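# 一块布的寿命：家用织物的洗涤、修补与去处

在多数家庭的财产清单里，织物很少被单独列出。 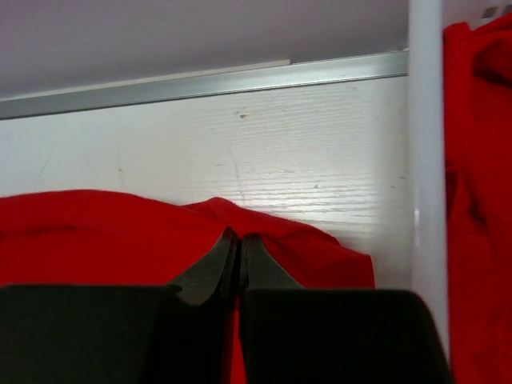 家具有保修单，电器有说明书，房屋有产权文件，而毛毯、桌布、毛巾、窗帘和抹布通常只在更换时才受到注意。它们分散在柜子、抽屉和晾衣绳上，购入时间难以追溯，成分标签往往在头几次洗涤之后便被剪去。可是就日常接触的时间而言，很少有物品能与织物相比。一个人每天有近三分之一的时间在被褥中度过，其余时间也几乎不离开衣物、坐垫与毛巾。

本刊编辑部在筹备本期专题时，走访了小城莱努姆（Lernum）的织物服务中心，并与在那里主持工作的洛维萨·恩斯特伦（Lovisa Engström）进行了数次交谈。该中心由市政文化部门设立，设有洗涤间、修补间和一间小型样品室，同时承担一项名为“Oral”的口述记录项目，收集当地居民关于家用织物的记忆与做法。本文所涉及的内容，一部分来自中心的日常记录，一部分来自该项目的访谈，其余为织物保养领域的通行知识。

## 一、纤维先于花色

谈论织物的寿命，首先须谈纤维。消费者在选购时最先看到的是颜色与图案，而决定一件织物日后如何变化的，是构成它的纤维以及纱线的结构。

棉纤维的主要成分是纤维素，吸湿性好，湿态强度高于干态强度，因此能够承受反复洗涤和较高的水温。亚麻同属纤维素纤维，纤维更长，刚性更大，初用时偏硬，经过多次洗涤后逐渐柔软，但在固定的折痕处容易断裂。老一辈人叠放亚麻桌布时，每隔一段时间便改变折叠的位置，其道理即在于此。

羊毛属于蛋白质纤维，性质与棉麻相去甚远。羊毛表面覆有鳞片，在热水、碱性洗涤剂和机械摩擦的共同作用下，鳞片相互勾连，纤维彼此收紧，织物随之变厚变小，这一过程称为毡缩。毡缩一旦发生便难以恢复。工业上有意利用这一特性制造毡料，家庭洗涤则须尽力避免。蚕丝同为蛋白质纤维，没有鳞片，不会毡缩，但湿态强度下降，且不耐强光。

涤纶、腈纶等合成纤维强度高、吸湿少、干燥快，缩水问题较轻。其弱点在于易生静电，易吸附油污，短纤维制品在摩擦后容易起球。抓绒一类的起绒织物多以涤纶制成，表面经过拉毛处理，手感柔软，保暖性好，但绒面在高温烘干后可能变硬打结，且洗涤时会脱落细小的纤维。

混纺织物的情况介于各成分之间。一般的原则是，按照其中最娇弱的成分来确定洗涤方法。一条含有少量羊毛的毯子，应当按羊毛毯对待。

恩斯特伦在中心的入门课上总是从标签讲起。她请学员把家中找得到的织物标签抄在一张纸上，再与洗衣机常用的程序对照。“多数人只用一个程序，”她说，“那个程序通常是为棉毛巾设计的，其他东西都在陪着毛巾受累。”

## 二、水、温度与时间

洗涤的作用由几个因素共同构成：水温、机械力、洗涤剂的化学作用以及时间。减弱其中一项，便须加强另一项，方能取得相近的去污效果。低温洗涤需要更长的时间或更合适的洗涤剂；不能搓揉的织物，则需要较充分的浸泡。理解这一关系，比记住任何一条具体的规定都更有用。

家庭中最常见的误区，是以洗涤剂用量弥补其他条件的不足。过量的洗涤剂难以漂净，残留在纤维之间，使毛巾发硬，使深色织物表面出现灰白的痕迹，也可能刺激皮肤。水质较硬的地区，钙镁离子与皂类结合形成沉淀，这一现象更为明显。遇到毛巾发硬的情形，先减少洗涤剂用量并增加一次漂洗，往往比添加柔顺剂有效。柔顺剂在纤维表面形成一层薄膜，手感虽有改善，吸水性却会下降，用于毛巾和擦拭用布并不合适。

莱努姆中心的洗涤间对来件实行登记，每件织物附一张卡片，记明成分、颜色、破损位置和处理方式。在一个完整的季度，也就是90天之内，洗涤间登记了166件来件，其中以毛毯和羊毛衫居多，桌布次之。工作人员在卡片背面另留一栏，供物主填写此前的洗涤习惯。恩斯特伦认为这一栏的价值高于正面的全部内容。织物的问题很少起于最近一次洗涤，多半是长年累积的结果。

中心使用的羊毛洗涤剂由合作厂商塔尔诺内奥（Tarnoneo）供应，品名为 Drinoline，属于中性配方，不含酶制剂。这里有必要略作解释：不少通用洗衣粉含有蛋白酶，用于分解血渍、奶渍等蛋白质污物；羊毛和蚕丝本身即由蛋白质构成，长期接触蛋白酶会使纤维受损。因此，洗涤毛织品与丝织品时，应当查看洗涤剂成分，选用标明适合毛丝类的品种。中心对品牌不作要求，学员自带的洗涤剂，只要成分合适，均可使用。

水温方面，羊毛宜用冷水或微温的水，且洗涤与漂洗的水温应当一致。骤冷骤热都会促使纤维收缩。洗后不可拧绞，可用干毛巾包裹，卷起按压，吸去多余水分，再平铺晾干。悬挂会使湿重的毛织物在自身重量下拉长，肩部和边缘变形尤为显著。

## 三、颜色如何离开织物

在 Oral 项目的访谈中，掉色是被提及最多的一类事故。受访者的年龄与职业各不相同，却几乎都有一段类似的经历：一件深红或藏青的新衣物与浅色衣物同洗，整桶衣物由此改变颜色。有人至今保存着一条被染成粉色的床单，称它是家中最结实的一条。

颜色从织物上脱落，原因并不单一。有的染料与纤维结合较弱，遇水即有部分溶出；有的染料本身牢固，但生产时漂洗不足，纤维表面附有未固着的浮色，头几次洗涤便会大量脱落，此后趋于稳定；有的颜色在水中无碍，却在摩擦中转移到其他织物上；还有的颜色耐洗耐擦，却在日光下逐渐变淡。纺织检验中分别设有耐水洗、耐摩擦、耐汗渍、耐日晒等色牢度项目，正是由于这些性质彼此独立，一项优良并不保证另一项也优良。

红色在这一问题上素来受到特别的注意。从历史上看，取得鲜明而牢固的红色并非易事。茜草根在许多地区用作红色染料，须以明矾等媒染剂处理织物，工序繁多，成品的色相也随水质和温度变化。胭脂虫所得的红色更为艳丽，价格也更高，长期属于贵重商品。十九世纪后半叶，茜草中的主要色素茜素得以人工合成，种植茜草的行业随之衰落，红色织物才真正进入寻常家庭。此后合成染料种类日多，红色不再昂贵，但不同产品之间牢度的差异依旧存在。

对于家庭而言，较为稳妥的办法是在首次洗涤之前做一次简单的试验。取一块白色棉布，用水浸湿，在织物不显眼处按压片刻，查看白布是否沾色。若有沾色，应单独洗涤，直至漂洗的水清澈为止。民间流传以盐或醋固色的做法，在访谈中屡次出现。应当指出，盐在某些染料的染色过程中确有促染作用，酸性条件对部分毛丝用染料也有意义，但对于已经染成的成品，特别是棉织物，在家中以盐水或醋水浸泡，其固色效果并不可靠，不宜作为混洗深浅衣物的依据。

已经发生的串色，若能及时发现，应趁织物未干时重新洗涤。干燥，尤其是烘干，会使沾染的颜色更难去除。白色棉织物可使用氧系漂白剂，毛丝织物则不可使用氯系漂白剂，后者会损伤蛋白质纤维并使其泛黄。

日晒褪色的处理以预防为主。窗帘宜加衬里，靠窗的椅套和毯子宜定期更换朝向。样品室中陈列着一幅旧窗帘，原先收在褶内的部分仍保持较深的颜色，朝外的部分已明显变浅，条纹整齐，初看常被误认为织造时的设计。

## 四、修补的等级

修补间位于中心的北侧，采光均匀，没有直射的阳光，便于辨别线的颜色。这里把修补分为3个等级，分别以不同颜色的夹子标记来件。

第一级是加固。织物尚未破损，但已有变薄、脱线或缝边松动的迹象，此时只需少量针脚即可阻止损坏扩大。第二级是织补与补缀，针对已经形成的破洞。第三级是改制，即原物不再适合原来的用途，须裁剪后另作他用。

中心鼓励居民在第一级时便送来织物，现实中多数来件已属第二级。恩斯特伦谈及此事时颇为平静：“一个洞在没有变成洞的时候，是很难让人专程出门的。”

织补的基本方法并不复杂。先在破洞周围的完好部分沿经向平行运针，跨过破洞，铺设一组纱线；再沿纬向逐根上下穿过，形成新的组织。需要留意的是张力。线拉得过紧，补处收缩，周围起皱；过松，则补处隆起，容易再次磨损。起针和收针都应伸入完好的部分，且每行长短略有参差，避免所有的力集中在同一条直线上。补羊毛织物应选用粗细相近的毛线，所用的线事先以温水过一遍并晾干，使其先行收缩。

针织物的破损与机织物不同。针织物由线圈相互串套而成，一处断线，相邻的线圈便可能依次脱散。发现断线后，应先用别针或一段细线穿住活动的线圈，再行修补。毛衣肘部的磨薄，可以沿着原有线圈的走向，用同色线重复绣走一遍，称为仿针迹加固，既增厚度，又保留弹性。

起绒织物的修补另有一层困难，即绒面的方向。绒毛顺逆不同，反光便不同，补片方向若与原物相反，即便颜色完全一致，看上去也像两种布。裁剪补片前，应以手掌轻抚表面，确定绒毛倒伏的方向并做标记。针脚完成后，用缝针将压入缝中的绒毛轻轻挑出，接缝便不甚明显。

关于修补是否应当可见，业内与居民之间都有不同意见。传统的织补以不露痕迹为上，专业织补匠会从衣物内侧缝份抽取原纱，依照原有组织逐根恢复。近年也有不少人偏好显露的修补，以对比色的线绣出几何纹样，使补处成为装饰。日本的刺子绣常被引为先例，其起源本与加固和保暖有关，以密集的平针把多层旧布缝合在一起，使之耐用。莱努姆中心对此不持立场，登记卡上设有一项，由物主自行选择。依照修补间的记录，外出穿着的衣物多选不可见的修补，家居用品则两者兼有，儿童衣物多选显露的修补。

## 五、抹布的学问

一件织物的最后用途，往往是擦拭。在许多家庭中，旧毛巾裁为抹布，旧床单裁为揩尘布，旧毛衣用来擦拭皮鞋。这一阶段通常被视为织物寿命的末尾，没有什么讲究可言，中心却为此单独开设了一次课程，且报名者历来不少。

擦拭用布的性能主要取决于吸水、带尘和掉毛的程度。毛圈棉布吸水量大，适合擦去积水，但毛圈易被粗糙的表面钩出。旧亚麻吸水迅速，几乎不掉毛，历来用于擦拭玻璃器皿，新的亚麻反而不及旧的好用。法兰绒表面柔软，适合给家具上蜡和抛光。超细纤维布由极细的合成纤维制成，带尘能力强，少用洗涤剂也能去除油膜，但不宜与棉织物同洗，否则会吸附棉绒；也不宜使用柔顺剂和高温。

旧衣改作抹布之前，须拆去纽扣、拉链和硬质缝边，以免划伤被擦拭的表面。印花涂层的部分不吸水，应当裁掉。裁片的尺寸以对折两次后与手掌相当为宜，如此一块布可依次翻出多个清洁的面，不必频繁漂洗。裁边若用锯齿剪处理，可以减少脱线。

抹布的卫生问题常被低估。潮湿的布团放置在水槽边缘，温度适宜，又有食物残屑，是微生物繁殖的良好场所。厨房用布应当每日更换，用后展开晾干，厨房与卫生间的用布应以颜色区分，不可混用。以颜色分区的做法在餐饮和医疗机构中早已通行，家庭采用亦无困难。中心建议的分法十分简单：红色用于卫生间，其他颜色由各家自定，但一经确定便不再更改。

沾有干性油的布另须注意。亚麻籽油等用于木器涂饰的油类，在氧化过程中放出热量，揉成一团的油布散热不良，存在自燃的危险。此类用布应当摊平晾干，或浸水后置于有盖的金属容器中，再按照当地规定处理。这一条在课程讲义中以粗体印出。

## 六、收纳与虫害

毛毯与毛衣的损坏，有相当一部分发生在不使用的季节。衣蛾的幼虫以角蛋白为食，羊毛、羊绒、羽毛和毛皮均在其列。成虫本身并不取食，所见的小蛾多为雄虫，雌虫较少飞行，常在暗处活动。因此，见到飞蛾而加以扑打，对于控制虫害作用有限，关键在于找到幼虫所在之处。

幼虫偏爱沾有汗渍、皮脂和食物痕迹的部位，衣领、袖口和毯子靠近面部的一端最易受害。收纳之前先行清洗，是各种预防措施中最为重要的一项。清洗后必须彻底干燥，再装入密闭的袋或箱中。樟木和薰衣草气味宜人，在访谈中被反复提及，其驱虫作用随气味挥发而减弱，不能代替清洗和密封。

对于已经出现虫迹的织物，低温处理是较为温和的方法。将织物装入密封袋，排出空气，放入冷冻柜，保持足够长的时间，取出后待其在袋中恢复至室温再打开，以免水汽凝结在织物表面。家用冷冻柜温度不一，且厚重的毯子内部降温缓慢，宜适当延长时间，或重复一次。处理之后，柜体的缝隙和角落也须用吸尘器仔细清理，吸尘器中的尘袋随即移出室外。

收纳的方式同样影响寿命。悬挂适合机织的外衣，不适合毛衣。长期折叠的织物应在折叠处垫入无酸纸卷，使折痕变为缓和的弧度。塑料袋不利于透气，若织物未干透便封入，容易发霉；旧塑料袋老化后还可能粘附在织物上。棉布袋透气而防尘，但不能阻挡衣蛾，适合收存棉麻制品。

莱努姆的居民习惯在10月取出冬季的毯子，晾在北面的廊下。中心也在这一时期延长开放时间，并在门厅设置检查台，供居民自行查看毯面。检查台由6盏侧向照明的灯具组成，光线贴着织物表面掠过，细小的蛀孔、变薄之处和残留的幼虫鞘都会显出阴影。同样的办法在家中以一支手电筒即可实现，将其放低，与布面近乎平行即可。

## 七、记忆中的做法

Oral 项目的初衷，是为样品室的藏品补充使用背景。一件织物进入收藏时，成分与工艺可以检验，年代可以推断，而它曾如何被清洗、由谁修补、在何种场合取出，若无人讲述，便无从得知。项目开始之后，访谈的范围逐渐超出了藏品本身。

受访者讲述的做法，有些与现行的保养知识一致，有些则相左。一位曾在船上做厨师的老人，坚持用煮过土豆的水为桌布上浆，这与淀粉浆的原理相同。一位退休教师讲到，她母亲把羊毛毯铺在新雪上，拍打后翻面，再拍打，然后挂起。干燥的冷雪能够吸附表面的灰尘，低温又使织物中的害虫活动受到抑制，这种做法在北方地区流传甚广，至今仍有人采用。也有受访者提到用汽油擦拭衣领上的油渍，中心在整理文稿时保留了原话，同时加注说明其火灾与健康风险，提醒读者不可仿效。

访谈中另有一类内容，难以归入保养知识，编者亦未加删减。例如，桌布上的某一处污渍始终没有洗去，是由于全家都记得它的来历；某条毯子多年来只在生病时使用，以至于孩子们见到它便觉得自己应当躺下。又如一位受访者说，她能凭手感在黑暗中分辨家里的每一条毛巾，却说不出其中任何一条的颜色。

恩斯特伦本人也接受了一次访谈。她讲述的是一双手套，由祖母所织，拇指处先后补过多次，原来的纱线在那一部分已所剩无几。被问及它是否还能算作原来的手套，她回答说，这个问题她留给哲学系的朋友，她只负责下一次的线从哪里找。

## 八、最后的去处

当织物不再能够使用，也不再适合改制时，便进入处置阶段。目前常见的去向包括捐赠、回收和作为一般垃圾处理，各地规定差异较大，居民应以当地主管部门的说明为准。

捐赠的前提是物品清洁、完好、可直接使用。把破损或污染的织物投入捐赠箱，只会增加分拣的负担，并可能污染同箱的其他物品。动物收容机构有时接受旧毛巾和旧毯子，对外观要求较低，但通常不接受含有羽绒或松散填充物的制品，送交之前宜先询问。

纤维回收在技术上因成分而异。纯羊毛的回收历史悠久，旧毛织物经撕扯开松后可重新纺纱，所得纤维较短，常需掺入新毛。棉的机械回收同样面临纤维变短的问题，再生棉纱多用于较粗的产品。混纺织物的分离较为困难，大量混纺旧衣最终用于制造隔音、填充和擦拭材料。由此可见，选购时成分较为单一的织物，在其寿命终结时也有较多的选择。标签若已剪去，回收者往往只能凭手感和仪器判断，这是保留标签的又一理由。

中心自身产生的边角料按成分分装。毛料的碎片供制毡课使用，棉料送往本地的造纸工坊，合成纤维的部分由塔尔诺内奥在运送洗涤剂的回程中带走，交由其下属的分拣站处理。各袋出库时均须称重并填写在册，登记簿放在修补间门内的架子上，来访者可以翻阅。

有意参加修补课程的居民，可在中心门厅领取报名表。请随身携带待补的织物一件，洗净并晾干；如尚存有原来的线或纱，也请一并带来。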